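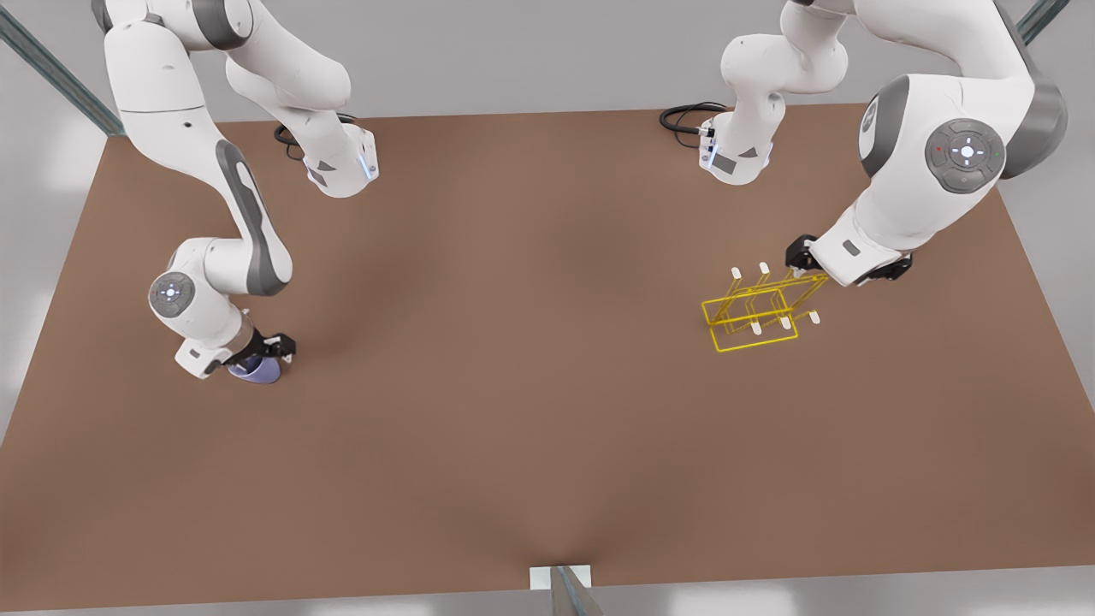 Pirnstead Robotics Club – Cell Help

Two-arm cell: left gripper twists the rack when it lifts
Asked by Reto Riedl, Jan 20, 2026

I look after the simulated copy of our two-arm cell. The right arm picks up the blue cup and holds it fine. The left arm takes the yellow wire rack by its upper edge, and the rack comes up tilted. I want it level before the cup goes anywhere near it. I have raised the grip force from 70 to 92 in the gripper settings and the tilt looks the same. The base positions were re-entered in December after we moved the table model. Is this a friction setting or a calibration problem?

Answer by Roswitha Reisinger (accepted)

More force won't level it if the grip point is off to one side of the center of mass. The rack hangs from that one spot and turns until it balances, or until the fingers hold it.

Check the rack's mass properties first. If they were typed in by hand, let the simulator work them out from the mesh again. Then move the grasp frame along the top rod in small steps and lift a little each time. Put the force back to 70 while you do this so you only change one thing.

If it still swings, look at the contact model. A thin round rod between two flat pads can end up with a single contact point, and then it pivots freely. Turn on torsional friction or give the pads a softer contact patch.

For the base positions, drive the left arm to a known point on the tabletop and compare. Do it with the gripper empty.

Answer by Urs Marti

Had the same thing with a basket. Shorter time step fixed it for me, ran it at 2000 steps a second. Slow though.

Answer by Ryszard Borkowska

Are both arms on the same tool file? Ours got swapped once – the left one was loading the right one's offsets. Worth a look before you touch friction.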